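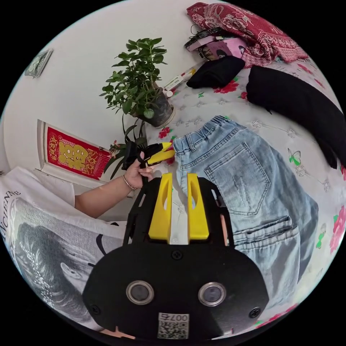

Home | Visits | Gallery | Contact

Clunbridge open day, 04/02/2020

Silico ran the hand-held gripper demonstration, with Yevhen Kravchuk on the soft goods segment. Visitors asked mostly about grip on stretch fabric.

Denim jeans with an elastic waistband, two grippers. One fingertip is at the end of the waistband. Both tools have paired yellow fingers; the nearer carries its label and QR code at the bottom of the faceplate.

Notes: Imani Obura

© Clunbridge Visits | Contact us | Back to top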